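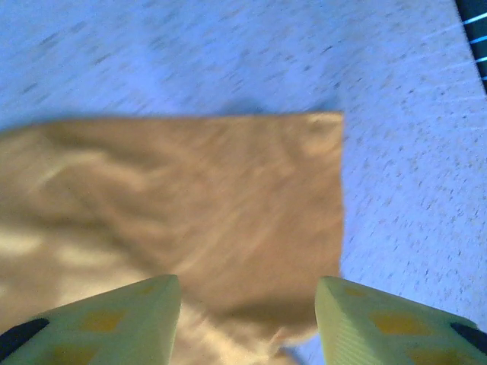 Pirjo Riihimäki would like to know, before anything else, whether the choir is still taking people who can't read music, and she asked me to put her question at the top of this report so that it wouldn't get lost. It is, Pirjo, and we are very glad to have them. More than half of the people who came to us this fall had never held a sheet of music before, and by the fourth week they were arguing happily over who should sing the low part.

So, to the report itself. When you agreed to fund the Surley evening choir for a second year, we promised to do two things: keep it free for everybody who walks in, and start a second group out in Brurau, where there is very little to do on a weeknight once the library has closed. I'm pleased to say that both are going along nicely, though the second took a good deal longer than I had hoped.

The Brurau group was meant to begin in September. The hall we had been offered turned out to have its heating shut off until the end of October, and after one very chilly rehearsal in coats and scarves Florante Cruzado went knocking on doors and found us the upstairs room at the old Stunik school instead. It has a decent piano (a little flat in the top octave, but we've all grown fond of it) and the stairs have a proper handrail. We have met there every Thursday at half past six, and the singers have settled in well.
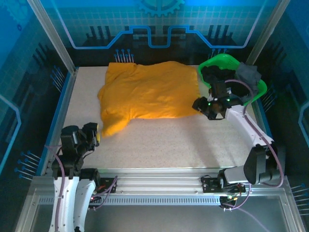
Money has gone mostly where we said it would. Of the $3,411 paid to us in the first installment, we have spent $3,067, nearly all of it on room rental, the accompanist's fees and photocopying. Sheet music cost less than planned – Ardalan Heydari arranged four of the folk songs himself and wouldn't hear of being paid for them. I'd like to ask your permission to move $200 of what remains over to bus fares for the Brurau singers, so that they can come to Surley for the joint rehearsals. A few of them have missed those already, and I suspect the fare was the trouble, although they were too polite to say so.

Our one real worry is tenors. We have two, and when one has a cold the Michalík setting of the harvest song sounds rather thin. Matěj Štefanec has been asking at the fire station and the bowling club, and he has a couple of promises that may or may not come to anything.

The two groups will sing together in November, in the afternoon, with coffee afterward. Zdeňka Kuruc is holding seats near the front for you and anyone from your office who would care to come along. Please let her know about the seats, and me about the bus fares, whenever you have a moment.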